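Review: the Lirkomari Conversation Set for Couples

The Lirkomari Conversation Set is a boxed programme for couples who wish to talk more openly about trust, money, family and the use of their telephones at home. It consists of 128 printed cards, a guidance booklet and two notebooks. Our relationship support service assessed the second edition in July 2019.

The cards are divided by subject and marked with a coloured band. Each one carries a single question and, on the reverse, a short note for the person who is listening. The wording is plain. Couples are asked to speak for no more than five minutes each and to leave any reply until the other has finished. Our adviser Liette Bouchard considered this the strongest part of the set, and we agree with her.

The booklet, written by Noemi Cirillo, is less even. Its chapter on jealousy is careful and does not assume that one partner is always at fault. The chapter on former partners is too brief, and the advice on reading each other's messages changes between the first half and the second – page 14 permits it by agreement, while page 31 advises against it altogether. The publisher should correct this.

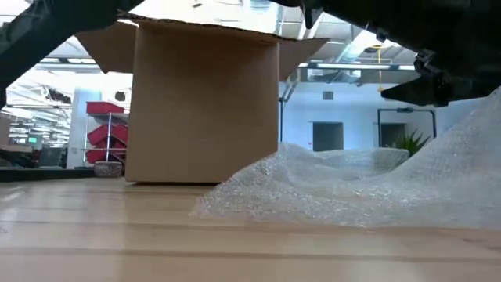 Four couples used the set at home over six weeks. Three completed the programme. The fourth stopped at the cards on money, which they found too blunt, and returned to them later with an adviser present. Couples who had been together for many years tended to skip the opening section, and the booklet allows for this.

The notebooks are of good quality but serve little purpose. Two of the couples did not write in them. A cheaper edition without them would be welcome, particularly for services such as ours which buy in quantity.

The set should not be used where there is fear, threat or control in the relationship. The booklet says so, but only on its last page. We would prefer to see this statement inside the lid.

Subject to that point, we recommend the Lirkomari set for couples in a settled relationship who find it hard to begin a difficult conversation. Copies may be borrowed from our lending shelf for up to six weeks.

Reviewed by Hélène MacPherson, Family and Couples Service

Contact us | © 2019 Raltumia Relationship Support | Back to top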